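Grultel Community Hall – kitchen and activity room check
21st October

**Fire and exits**

- [x] Rear exit opens fully from inside
- [x] Extinguisher by kitchen door, pin and seal in place
- [ ] Exit sign over side door lit – *bulb out, same as in August. Order two this time.*
- [x] Smoke alarm tested, heard in both rooms

**Kitchen**

- [x] Gas shutoff turns freely
- [x] Fridge at safe temperature
- [ ] Hood filters clean – *greasy. Saithong Cleaning to do them before the next supper.*
- [x] First aid box stocked. *Burn gel expires next year.*
- [ ] Outlet 7, left of sink – *cover plate cracked. Taped over, do not use. Geltton Electric has been called.*

**Storage**

- [x] Ladder feet and locks OK
- [ ] Nothing stacked above shoulder height – *folding chairs are back on the top shelf. Moved down, but they will go up again if the lower rack is not cleared.*
- [x] Cleaning products in locked cabinet. *Key is on hook 19 now.*

**Activity room**

- [x] Floor free of trip hazards
- [x] Window latches close
- [ ] Heater guard fixed to wall – *one bracket missing. Heater stays off until it is replaced.*
- [x] Tabletops checked for splinters and sharp edges

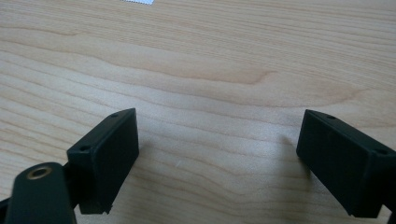
*Activity room, wooden tabletop. Pass.*

**Outside**

- [x] Ramp handrail firm
- [ ] Path lights working – *the one nearest the Stunusow Road gate flickers. Work order 519 is still open.*
- [x] Trash area clear of the wall

Open items go on the sheet by the office door. Initial each one when it is done and leave the sheet up.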